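Does decanting a cheap red for 90 minutes do anything, or is it all show?

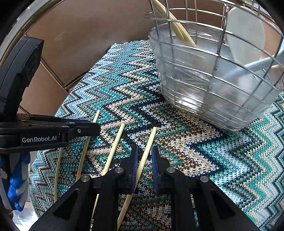 Asked by Hajar Bouzid, 11 January 2020

My brother-in-law swears by it. Every bottle that comes into the house goes into a big glass decanter and we all have to wait an hour and a half before anyone gets a sip. Last time it was a Rudum red blend, screw cap, bottom shelf at the grocery store. He said it "opened up." I said it tasted like the same wine, only warmer.

I've read a few pages on this and they all repeat each other. Most of them also happen to sell decanters. What I'd like to know is whether there's a difference a normal person can taste in a young, inexpensive red, and if there is, whether it needs the full 90 minutes. I'm not asking about old wine with sediment in it, I understand why you'd pour that off.

Also, he wants a Stindix aerator for his birthday and I'm not keen to pay for one if a pitcher does the same job.

3 answers

Eugeniusz Adamczyk
Marked as helpful

You're right to doubt it, but I wouldn't throw out the whole idea. Air does change wine. Some bottles smell of struck match or boiled egg when you first open them, and this is more common under screw cap. Swirling or pouring into a jug usually clears a good part of that smell in a few minutes. If your Rudum didn't stink to begin with, there was nothing to clear.

The claim I don't buy is that air "softens the tannins" in an hour. I've heard it from a lot of people and have yet to see anyone pick the decanted glass with the labels hidden. We tried it at my place in November with a Lirow Merlot. Same wine, same glasses, one half poured into a jug 90 minutes early. I put both back in the fridge for a bit so they'd be at the same temperature, and that mattered more than I expected. There were three glasses each, two alike and one different, and you had to find the odd one. Most of us got it wrong. I got it right and I'm fairly sure I guessed.

Do that with your brother-in-law. It costs one bottle. Don't tell him which is which, and have someone else pour so you don't give it away with your face.

On the aerator - skip it. Pour from one pitcher to another if you want bubbles in it.

jasinska_fan

Totally disagree, decanting makes a HUGE difference. I do it with everything, even whites. Had a Jasińska red last month that was undrinkable at first and after dinner it was amazing. You just need a better decanter with a wide bottom.

Hajar Bouzid (asker), in reply: Was it the air, or the dinner? I'd probably like most things better after a plate of food and two glasses.

Guest

Depends on the wine. A big young tannic one maybe, a soft grocery store blend no. Leaving light reds out too long can make them go flat, so 90 minutes may be hurting it. I'd try a glass right away and another at half an hour and stop there. Some shops near me charge 1,000 for a crystal decanter and I can't see what you'd get for that over a clean water jug.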